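Notebook, bench 2, Drarkdale
31 January 2018

Equipment request is due before the end of the day and I have been moving the same money between the same rows since breakfast. Writing down where it stands so that whoever gets asked about it in the hall has something to point at.

Total for the year: 2,133. That has to cover finger pads, markers, cables, mounts, the table top and whatever breaks. The number was set before anybody asked what we were doing, and it has the charm of something picked by a machine.

Pads first. The orange ones wear at the ridges and we change them in pairs, so every quote has to be read as half of what it says. Corkard wants us to buy in packs of 14. Bodholm sells singles, costs more per pad, and answers email. I have put Corkard in the sheet and Bodholm in the comment field, where it will be found in the summer by someone in a hurry.

Open question from the last budget talk was whether we need a second full hand unit or could get by sharing one and a schedule. I was for the schedule. I have since tried to plan the bottle and dish tasks on a schedule and would like my vote back.
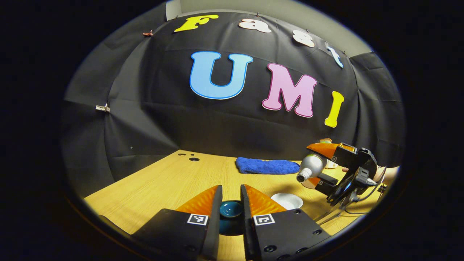 Reading time: 4 min

Two grippers at one table, then, and both of them in the request. One for the bowl side, one for the metal bottle. Each needs its own pads, its own markers and its own run of cable, so the line called "second unit" is really five lines wearing a coat. I split them out. The total went up, as totals do when you look at them.

Things for the table that are not grippers:
- bowls and plates: keep the teal bowl and the white plate, buy spares of both. Cheapest row in the sheet, and the only one sure to get questioned.
- towel: the blue one stays. No row.
- backdrop: black cloth, has creases. Asked Oei for a price on a stretched panel. Price came back. We own an iron.
- foam letters: already up, zero cost, best value per dollar in the building.

Cables. I keep writing "misc" and getting it sent back. Wrote "cables, black, long" this time.

Spare fingers: asked for 4, expect 2. If they cut it to 2 we print the rest ourselves and pay for it in evenings, which don't have a budget code.

Not asking for a new table. There are holes in the back corner of this one and I have stopped seeing them.

To do before I send it:
- get Bodholm to put shipping in writing
- check if the Corkard quote runs out in January, in which case it ran out while I was typing this
- move the iron out of "test equipment"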